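Bench supply hum, new filter caps didn't fix it
Hobby Electronics Board > Power Supplies > Troubleshooting

solderwick
April 14, 2019

Hi all, longtime reader, second post ever. I've got an old Tenivine linear bench supply I picked up at a yard sale in Dendville. Nice heavy thing, big transformer, analog meters. It works, but as soon as I hang any kind of load on it there's a hum on the output that I can hear through the little amp I'm trying to test. With no load it's clean as far as I can tell.

Everybody says "it's the caps" so I swapped both of the big filter caps for new ones, same value, higher voltage rating. The hum is maybe a little better? Maybe I'm kidding myself. Rectifier is a bridge made out of separate diodes, then the two caps, then a pass transistor on a heatsink with a small control board. What would you look at next? I have a decent multimeter and a very tired scope.

marlowe_b

What's the frequency of the hum? If you're in the US and it's 120 Hz, that's plain ripple from a full wave bridge. If it's 60 Hz, you've probably got a dead diode and you're running half wave, or it's getting in through a ground loop or from the transformer. That one measurement will save you an evening.

solderwick

Just got the scope warmed up. It's 60! Peaks are 16 and a bit milliseconds apart. So a diode?

marlowe_b

Could well be. Unplug it, let the caps drain (check with the meter, don't trust the bleeder), lift one leg of each diode and test them on the diode range. You want to see a normal forward drop one way and open the other way. Testing them in circuit can fool you because the transformer winding is sitting there in parallel.

oldgregor

I'm going to disagree a bit. I've fixed a lot of these and I'd go for the grounding before the diodes. Your amp and your supply are both plugged into the wall, right? Then you have two paths to earth and that's a loop, and it'll give you 60 Hz all day long. Run the amp off a battery, or load the supply with a plain power resistor and nothing else, and look again.

marlowe_b

He said it only shows up under load though. A loop would be there either way.

oldgregor

The load IS the amp. No amp connected, no loop. Read his post again.

marlowe_b

Okay, fair, I missed that. Still takes five minutes to check four diodes.

Gilang Halim

Both of you are right, so do both, but do the resistor first since you don't have to unsolder anything. I keep a 40 ohm wirewound on a scrap of aluminum just for this. Let it sit there and draw current, put the scope across the output and then across the first filter cap. If the ripple on the cap is 60 Hz with only a resistor out there, no ground loop in the world is doing that and you can go straight to the bridge.

One more thing, and this got me on a Vivora supply very much like yours. The diodes all tested good, every one of them, and I went around in circles for a whole weekend in September. I replaced the pass transistor. I replaced the reference. I was ready to throw the thing down the stairs.

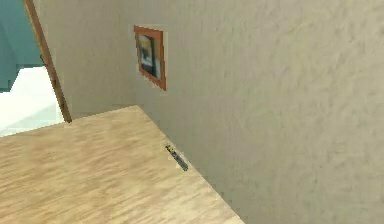

In the end it was a cracked solder joint where the transformer lead came onto the board. It looked perfect until I pushed on the wire with a plastic stick and the ripple jumped on the scope. Half the bridge was dropping out whenever it warmed up. So reflow those joints while you're in there, the transformer leads and the diode legs too. They run warm and they carry all the current.

pinchoff

Seconding the joints. Also what diodes are in there? If they're the original ones I'd replace all of them on principle. 600 volt parts cost next to nothing and you'll never think about it again.

oldgregor

Please don't replace things on principle. That's how he ended up with two new caps and the same hum.

pinchoff

The caps were old! Old electrolytics should go anyway.

oldgregor

Some of them, sure. I've got Tjoa supplies here older than my kids with the original filter caps, and they measure fine. Measure first and then buy. I'll die on this hill.

solderwick

Okay, back from the bench. Used a resistor as the load (didn't have 40 ohms, I put a couple in series and got close). The hum is still there with the amp completely out of the picture, and it's 60 Hz right on the first cap. So I guess that's not a loop?

oldgregor

That's not a loop. I withdraw my objection. Go get your diodes.

Gilang Halim

Push on things first! Unplugged for the soldering, obviously, but poke it with something nonconductive while it's running and watch the trace. One hand in your pocket.

solderwick

So I poked everything and nothing moved. Then I lifted the diodes and 3 of them read normal. The other one is open both ways. I could kiss it. I didn't have a match so I ordered a bag of 5, and I reflowed the transformer leads while I was in there because one of them did look kind of dull.

Question while I wait: did running it half wave hurt the new caps any? And should I add a little ceramic across each diode? I saw that in some schematic.

marlowe_b

Caps are fine, they just had to work harder between peaks. The ceramics are for switching noise. They don't hurt, but on a bench supply like that I wouldn't bother unless you can see the noise.

pinchoff

I'd bother. It's pennies.

oldgregor

Of course you would.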